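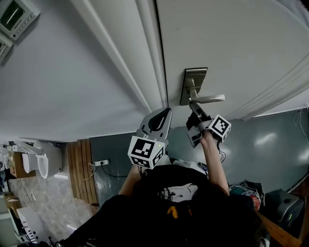 A lever handle, a hand-held gripper and two marker cubes: door work at Bomerness.

About Bomerness

We write the rules for teaching robots to do household jobs, and then we go out and follow them ourselves. Doors are our favorite subject. Everybody thinks a door is simple until they try to write down how to open one!

Bomerness began as the practice desk of Hukerero, and we still share a kitchen and a long list of arguments with them. Our main work is the Limivby Guide, a set of plain-language rules for people who record tasks by hand with a gripper. The current edition has 109 rules and came out on August 5, 2021. The next is due in December, and we're already excited about the new section on handles.

What we care about

Markers come first. Both fingers of the gripper carry one, and the printed faces have to be clean and flat before a session starts. Press a lever with the finger pad, never with the marker. Go slowly enough that a stranger could follow your hands. If a try goes badly, keep it and label it (we learn a lot from those).

Then there are homes. We record in lived-in rooms as well as in test rooms, and the guide says to ask first, every time, room by room. Check where cables run before you walk backward. Leave the door the way you found it, open or shut.

Who uses the guide

So far 68 teams have signed up to it, from school clubs to Warraich, whose trainers sent us 2 full pages of notes on rule 14 alone. We loved every line. Our shared library now holds 3000 door recordings made to the guide, all checked by a person.

Have a rule you think is wrong? Write to us and tell us what happened when you tried it. New readers catch things we've stopped noticing, and the best fixes in the last edition came in that way.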